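Sock folding at the big table

I pair socks standing up, on a table covered with cardboard or heavy paper. My old bed method took forever - 28 socks and a sore back. 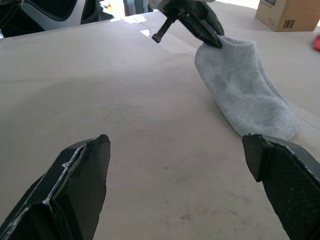 Wool ones get sorted first at my place. Pick a plain cover for the table, too. The beige one has a few gray scuffs, and a sock toe still stands out fine on it.

1. Park finished stuff along the far edge, like the red-pink bundle beside the little brown box. 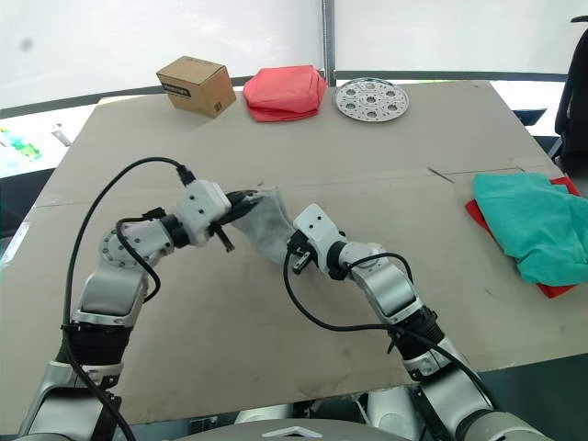

2. Lay one sock flat, then put its mate on top. Light gray pairs go last!
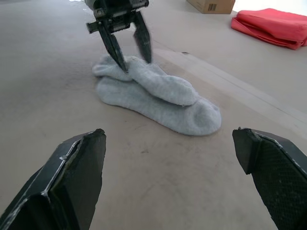 3. Roll from the toe and tuck into the cuff.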